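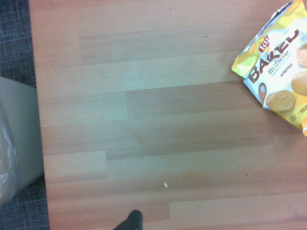
Visit to Pomero, Flatitz

On Monday our small group from Brovia went to see the teaching room of Pomero. We came by train and were 30 minutes too early, but they let us in and gave us coffee.

Dirk Vanhove guided us. In his room people teach a robot arm by remote control. The operator holds two handles, and the gripper follows the hands. The practice task on that day was cleaning up a table: take the bag of chips, bring it over the edge, let it go above the trash bin. Every try is saved as one recording. The counter on the wall showed 3686.

I was allowed to try three times. It is more difficult than it looks, especially to judge the height above the table. On the screen I looked mostly at the picture from the wrist, and Mr. Vanhove told me to look also at the arm itself. He prefers slow and calm movements, also when the operator must correct a mistake. Such corrections they keep.

My colleague Visser asked if a soft bag is not a bad choice, because its shape changes. Mr. Vanhove answered that for this reason they use it.

The next visit is planned for April. Please write to me if you want to come with us.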